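Fadholm Heating Help Desk
Subject: Bedroom zone goes cold overnight, thermostat says everything is fine
Opened: 23/02/2022
Product: Esix wall thermostat, with Wojcik zone controller
Location: Clultonby house, upstairs
Status: Solved

Customer wrote:

Hello, and thank you in advance for reading all this, I know I go on a bit. We have the Esix thermostat in the upstairs bedroom and it has been a good little thing up to now. For the past couple of weeks, though, the bedroom has been perfectly comfortable when we turn in and then miserable by morning. The thermostat is set to hold 66 all night. When I got up today it said 57, and next to that it had the little flame showing, as if it were heating away quite happily. The baseboard under the window was stone cold. Downstairs was toasty the whole time, so I don't think the boiler is to blame, but you folks will know better than I do.

Things I have tried so far: new batteries (the good ones, not the ones from the junk drawer), turning the thermostat off and on at the wall, and bumping the setting up to 72 to see if anything would click. I did hear a click. Nothing got warm. By lunchtime the heat had come back by itself, which I'm afraid is the part that makes me feel silly for writing.

I have read the help page on furniture placement. The bed is against the wall across from the window and hasn't been moved, and there are no drapes hanging over the baseboard. 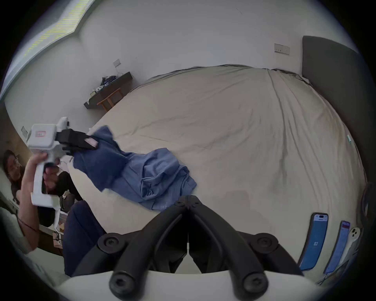
Attachment 1: bedroom, bed and headboard

The controller is down in the utility closet next to the water heater. It has a row of lights on it and I'm happy to go look at them whenever you like, just tell me what I'm looking for. I should mention that the house was rewired before we bought it, and the labels inside that closet are a bit of an adventure. One of them just says "other."
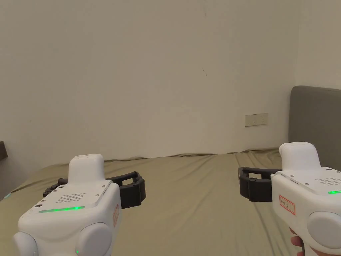
Attachment 2

Maribel Oakes
Senior Support Advisor, Fadholm

Hello, and please don't feel silly at all! Heat that comes and goes is the most annoying kind of trouble, and you've already done several of the things I would have asked for, so thank you. The wrong-side-of-the-junk-drawer batteries have caught me out at home too.

Let me tell you what I'm thinking. The flame on the Esix only means that the thermostat is asking for heat. It has no way of knowing whether any hot water is really on its way upstairs. So your thermostat is probably doing its job, and the request is getting lost somewhere between the bedroom wall and the valve. That leaves the wire, the controller, or the valve itself.

When the bedroom is next cold and the flame is showing, would you go down to the closet and look at the light for the bedroom zone? From your account it looks like that should be zone 2, but given the labels I wouldn't swear to it.

If the light is off, the request isn't reaching the controller.
If the light is steady green, the request is arriving and the valve ought to be open.
If the light is blinking amber, the controller has asked the valve to open and hasn't heard back.

Please leave the cover on the controller for now. The lights can be seen through the little window, and there is house current behind that panel.

Customer wrote:

Well, I set an alarm for 5 and crept down in my robe, and it was blinking amber! I was so pleased to have something definite to tell you. Zone 2, just as you said. I wrote down the reading upstairs as well, 59 and falling. I also put my hand near the pipe going up and it was barely warm, while the one beside it was too hot to hold.

One more thing that may or may not matter – the valve for that zone has a small lever on the side, and it feels stiff. The other ones swing over easily. I moved it gently to the manual position and after twenty minutes or so I could hear the baseboard upstairs starting to tick the way it does. 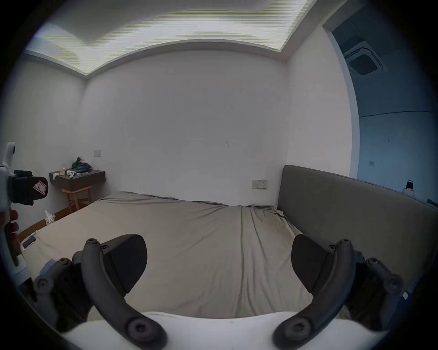
Attachment 3: same bedroom, view over the bed

Maribel Oakes wrote:

You are a star for getting up at that hour. Blinking amber plus a stiff lever points very strongly to the motor head on the valve. They get tired, and a tired one will often stick when the pipe cools down and then free up later in the day, so your heat coming back at lunchtime fits nicely.

The head is a separate piece from the valve body, so the water doesn't have to be drained. It does have wires, though, and I'd like your installer to swap it with the power off at the breaker. I've put a replacement on order under your warranty and it should reach you in 7 working days. Until then you can leave the lever in manual. The bedroom will run warmer than you like whenever the downstairs is calling, so crack the door open at night and don't worry about the number on the wall.

While the installer is there, please have them relabel the closet. I would dearly love to know what "other" is.

Customer wrote:

New head is in! It took the installer less time than it took me to make the coffee. The bedroom held 66 through a very cold night and the light went steady green, then off, just as you described. "Other" is the towel rail in the hall bath, which we had been told was never connected – it works beautifully. I'll keep an eye on things into March and write back if it acts up. Thank you again for being so patient with me.

Maribel Oakes wrote:

Wonderful news, and enjoy the warm towels. I'm marking this one solved. A reply to this ticket will open it again.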